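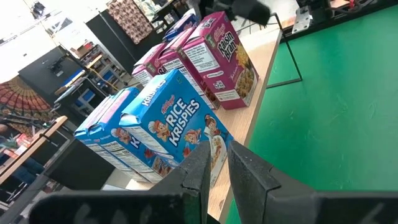 One reader wrote in to ask if I ever eat breakfast before a run, and that I should quit skipping it if I want to finish Batness this year. Okay, okay, point taken! I've been heading out on an empty stomach since January (lazy, mostly) and by mile 2 I'm already dreaming about pancakes. So this week I tried a bowl of cereal, 215 calories with milk, then waited an hour before lacing up. Huge difference, you guys! I did 3 loops of the lake and even had some kick left for the hill. Next up is a Meijer run for bananas, and I still need to pick out new socks before Saturday.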